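Ticket: Store room list stops at 200 and files tall things under "flat"
June – posted by the store room desk, Hordiienko building
Status: solved, one small thing still open
14 comments – 3 shares

What we were trying to do

We are moving everything in the store room onto one Wateo list, with a shelf for each item and a photo where the name doesn't help much. The old list was a paper binder plus a spreadsheet that half agreed with it. The merged sheet has 1,577 rows, and I was so pleased to see it all in one place that I pressed Import before lunch.

What happened

The import ran to row 200 and stopped. No error, just a green tick and a short list. Everything taller than it is wide also came in with the shelf set to "flat storage", so the floor stands, the tubes and all the upright containers were sent to the map drawers. They would not fit in there even if you asked nicely!

Setup: Wateo on the desk computer, spreadsheet saved as CSV, label printer from Dekela (not involved, I think, but the form asks).

Log

9:10 am. Ran the import again with the same file. Same stop, same row. Very consistent, which cheered me up a bit.

9:25 am. Looked at row 201. It's a box of curtain hooks with a quotation mark in the name, because someone had written the size in inches. Took the quotation mark out and ran it again. The import went straight past 200 and on to 285, so that was 85 more rows in one go.

9:40 am. Row 286 also had an inch mark. Searched the whole column and found plenty of them, mostly in the hardware section and two in the lampshades. Replaced every one with "in." and saved under a new name in case I'd broken something.

9:55 am. Full import, all 1,577 rows. I may have clapped. If your list stops at a suspiciously tidy number, look at the next row before you look at the settings. I had spent a good part of the previous afternoon in the settings.

10:20 am. On to the shelf problem. Deleted the shelf column and imported a test file of 100 rows to see what Wateo would choose by itself. It left the shelf blank on all of them, so the program isn't guessing. The wrong shelf was coming from our own sheet.

10:45 am. Found it. The binder had the measurements as width, depth, height. The spreadsheet had height, width, depth. When we merged the two, the binder rows kept their order and slid under the wrong headings, and a formula from the old sheet read anything with a small "height" as flat. A tall round thing turned into a very thin, very wide one. Lovely once you see it.

11:15 am. Swapped the columns for the binder rows only. They are easy to pick out as they all have a shelf code starting with B (for Bimska, the old name of the back room). Imported again. The upright things moved back to the floor bay and the deep shelves where they belong.

11:40 am. Walked down with the list and checked the floor bay against it, item by item. This was the best part of the day. Things I had been stepping around for months now have a line each, and three of them have been matched with the parts that go with them. There was a bag of feet for a stand that we'd written off as missing its feet.

1:30 pm. Printed new labels for the floor bay. The Dekela printer cut the last letter off the long names until I changed the label width in its own menu. Not a Wateo problem, noting it for the next person.

Still open

A few rows have no proper name in either the binder or the spreadsheet, only a color and a shape. They imported fine, but the search won't find them by shape unless the word is in the name field. Typing "cylinder" gives nothing, even when it's in the notes. Is there a setting for searching notes as well? I've looked under Search and under Lists.

For now I've put the color first and the shape second in the name, so "teal, tall, round" comes up when you type any one of those words. It works surprisingly well and I'd suggest it to anyone with a room full of things that have lost their boxes.

Reply from Wateo support

Thank you for such a clear log! The inch mark is a known trouble spot in CSV files. A quotation mark opens a text field, and the import waits for the closing one. It should tell you so instead of showing the green tick, and we have passed that on. Notes are left out of the search by default. Open the list itself, choose the three dots, then "Search in" and tick Notes. It is set for each list separately, so it won't be in the main menu.

Follow-up, 3:45 pm

Found the three dots, ticked Notes, and "cylinder" now brings up a whole page. Wonderful! I'm keeping the color-first names anyway – they read well on the labels. Please leave the ticket open until the green tick is sorted out. 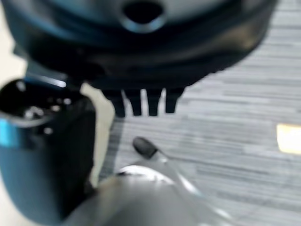 Attachment 1: the "teal, tall, round" type of item, at left, with the shiny black top.

Contact the help desk – © Wateo – Back to top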